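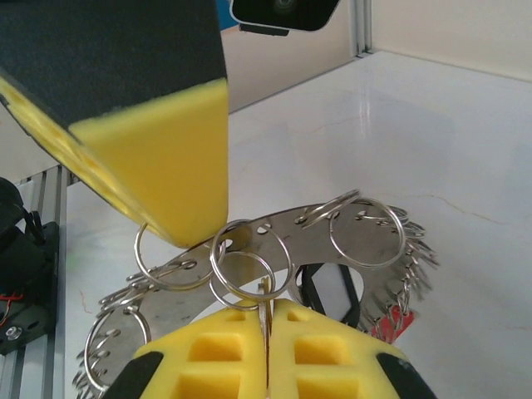
Grodero FAQ

Hi! I'm Ailsa, I made Grodero, and these are the things people email me about most. I add to the page whenever I catch myself typing the same reply for the third time, so the order is a bit of a mess. Ctrl+F is your friend.

What is Grodero?

Grodero is a free browser game where you run a tiny mail train through a town full of animals who all want their parcels right now. You lay the track, you flip the switches, you try not to send the badger's birthday cake into the pond. There are 300 levels at the moment, split over two maps. It's a puzzle game mostly, but the later levels have a timer, so your fingers need to be awake too.

Do I have to pay for anything?

Nope. No coins to buy, no energy bar, no "come back in four hours." There's one banner ad on the menu page and that pays for the server. It never shows up while you're playing, because I hate that more than anything.

What are the controls?

Arrow keys move the cursor, space bar lays a piece of track, Z takes it away again. X flips the nearest switch. P pauses. If you're on a laptop with tiny arrow keys you can use W, A, S and D for the cursor instead, and they both work at the same time, so you don't need to go hunting for a setting. Mouse works too! Click to lay, right click to remove, click on a switch to flip it. I play with one hand on the mouse and the other on the space bar and I'm told this is wrong.

Can I play on my phone?

Yes, sort of. The first map, Carnegie, is fine on a phone if you hold it sideways. Skelham is a bigger map with smaller squares and you'll be poking at the wrong one a lot. On a tablet everything's comfy. There isn't an app, only the web page, so if you see a Grodero app in a store somewhere, it isn't mine and please don't give it your card number.

How do I unlock Skelham?

Finish level 29 on Carnegie. You don't need all the stars for it, you just have to get every parcel delivered before the whistle. When you go back to the map there'll be a little tunnel in the top right corner with a light in it. Click on the tunnel. Lots of people miss it and carry on through the rest of Carnegie, and that's okay too, the levels don't go anywhere.

I'm stuck on level 17. Is it broken?

It's not broken, I promise, though I've had so many emails about this one that I replayed it four times to be sure. The trick is that the goose doesn't have to be delivered first. The arrow over her head makes it look that way (my fault, I'll redraw it someday). Let the train go round the loop once with nothing to do, flip the switch by the bakery while it's on the far side, and then do hedgehog, goose, mole in that order. You'll have plenty of time left over.

How do stars work?

You get one for finishing, one for finishing with no crashes, and one for using no more track than the number painted on the signpost. They don't have to be in the same run. So you can do a slow careful one for the no crash star and then a wild one for the track star, and both of them stick.

The track number counts pieces on the board at the end, by the way. If you lay a piece and take it away again it doesn't count against you. It did in the first version and people were really upset with me, and they were right.

What's the highest score anyone has gotten?

On the Skelham endless line it's 1,059 parcels, set by Nour Zein, and I still don't understand how. I've watched the replay. There's a part in the middle where all the switches are set wrong and then the train just sort of sails through anyway. Nour wrote up the opening moves in the tips thread on the forum if you want to try it. My own best is a lot lower and I'm not putting it on the internet.

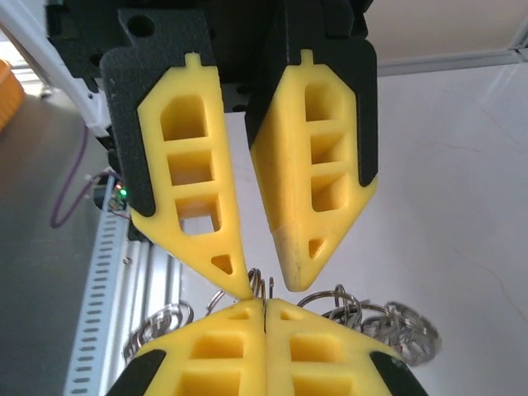 Two yellow fingers in their black mounts.

My save disappeared! What do I do?

Okay, deep breath. Your progress lives in your browser, not on my server. So if you've cleared your history and cookies, or you're playing in a private window, or you've switched from one browser to another, the game thinks you're brand new. Check the other browser first. Half the time it's just sitting there waiting for you.

If you wiped your cookies and you didn't have a backup, I can't get it back, and I'm really sorry. What I can do is send you a code that opens all the levels so you don't have to grind through the early ones again. Write to me and tell me how far you'd gotten. I'm not going to check, I'll believe you.

How do I make a backup, then?

Open the menu, go to Zaver, and press Make Code. You'll get a long string of letters. Copy it into a note or email it to yourself. On the other computer, open Zaver again, press Use Code, paste it in, done. Your stars and your best times come along, but your replays don't, they're too big to fit in the code.

Watch out when you paste: some note apps turn two dashes into one long dash and then the code won't work. If you get the "that's not a ticket" message, look for a long dash and change it back to two short ones.

There's no sound. Help?

Click anywhere on the page first. Browsers don't let a game make noise until you've clicked on something, and if you start with the keyboard the music never gets going. If that doesn't do it, look at the tab at the top of the browser for a little crossed out speaker. And if you want the sound OFF, M mutes the lot. There's a separate slider for the whistle, by popular demand.

The game is super slow on my school computer.

Go to Settings and turn off Smoke. I'm serious, that's nearly all of it! The smoke from the train looks lovely and it eats old computers alive. If it's still choppy, turn off Water as well. You'll have a flat blue pond but the train will run on time. Close your other tabs too, especially anything playing video.

And if your school has blocked the site, I can't do anything about that. Please don't ask me for a mirror link. Do your homework.

Can two people play?

On the same keyboard, yes. Pick Two Drivers from the menu. Player one gets the arrow keys and the space bar, player two gets W, A, S, D and the Tab key, and you share one board with 5 parcels on the go at once. You can't play each other over the internet, it would need a proper server and I don't want to look after one. Two Drivers is not a calm mode, just so you know. My sister and I had to stop.

Can I turn off the timer?

You can! Settings, then Easy Schedule. Every level still works, the clock just doesn't count down. You still get the finishing star and the track star. The only thing you lose is your spot on the endless line table. I put this in after a few people wrote to say they liked the puzzles but the ticking stressed them out, and now I use it myself when I'm testing at night.

Are there color-blind settings?

Yes, under Settings there's Stamps. It puts a shape on each parcel and the same shape on each door, so you can match them without needing the color at all. I'd love to hear how it works for you, especially the star and the flower, which I worry look too much alike on small screens.

Is it okay for little kids?

I think so. There's no chat in the game and nothing to buy, and the crashes are just a puff of smoke and a cross looking duck. The forum is a different place with different rules and you have to be 13 to sign up there. For kids who can't read yet, the first levels are all pictures and arrows and they'll get it faster than you will.

Will there be more levels?

I'm working on a snow map. I was hoping to have it up by December, but the way ice is supposed to work (the train slides past the stop if you're going too fast) makes some of the puzzles impossible, and I keep throwing them out and starting over. So it'll be up when it's up.

Can I make my own levels?

Not yet. The editor I use is ugly and crashes if you look at it funny. But if you draw a level on graph paper and email me a picture of it, I do read them, and two of the levels in Skelham came in that way. If I use yours I'll put your name, or whatever name you want, on the signpost.

Can I stream it or put it in a video?

Go for it! You don't need to ask. The music's mine as well, so nobody's going to mute you over it. A link under the video would be nice.

I found a bug. Where do I send it?

Use the contact form at the bottom of the menu page. Tell me the level number, which browser you've got, and what you pressed just before it went wrong. A screenshot helps a lot. If the train has gone off the edge of the map and you can still hear it, I know about that one and I'm working on it.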